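A Place for Every Screwdriver

The tidy workshop is having a moment, and the people who mend old computers have got there ahead of the rest of us

By Poonam Singhal

I have never met a computer repairer who threw away a cable tie without a small pang, and Anathi Mkhize is no exception. She keeps hers in an old tea tin, sorted by length, and she offered me the tin to look at before she had offered me a chair (the tea itself came later, and was very good). I had gone to see her at Folta, the mending workshop she runs behind a row of shops, on a wet morning in November, with a dead desktop under my arm and a great many questions about holders and hooks.
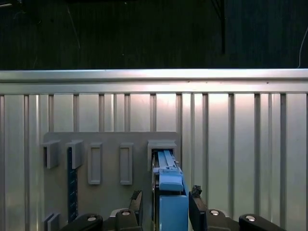
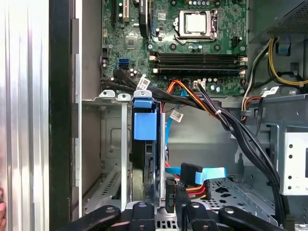 Two sides of the mending life: first, a grey board with its brackets and holders; second, a desktop tower opened up, its black cables drawn together with a white tie.

Mkhize came to all this by way of her own bad temper, or so she tells it. For years her tools lived in one deep drawer, and every job began with ten minutes of rummaging and a certain amount of language. Then one evening she emptied the whole lot on to the floor, made a cup of tea and asked herself which things she had touched that week. Those went up on the wall within arm's reach. Everything else went into boxes, and a good deal of it has stayed there ever since.

"People start by buying the holders," she told me, "and then they go round the house looking for something to put in them. Start with the thing your hand goes looking for."

It is sound advice for a kitchen as well, I think, and I have since moved my potato peeler.

She is just as particular about the insides of the machines. A desktop tower that has been at home under a desk for years tends to arrive with its wires in a great friendly tangle, and she likes to gather them before she does anything else, so that she can see the board and reach the memory slots without fishing. She ties loosely the first time round and snugly once the lid is nearly ready to go back on, and she takes a picture on her phone before unplugging a single thing, a habit I would urge on anybody who has ever stood holding a spare lead and wondering.

Folta has 3638 repairs in its ledger, which is a real ledger, with a ribbon. The commonest complaint is a machine that has grown slow or noisy, and often enough it wants little more than a soft brush and some patience. Mkhize charges £100 for a full overhaul and a good deal less for a clean, and she will tell you quite cheerfully if the poor thing isn't worth either.

Mine was, I am glad to say. It came home on the bus with me the following week, wrapped in a bath towel, and it now sits beside my desk with its wires all going the same way. The drawer underneath it is another matter, and I have set aside a Sunday for that.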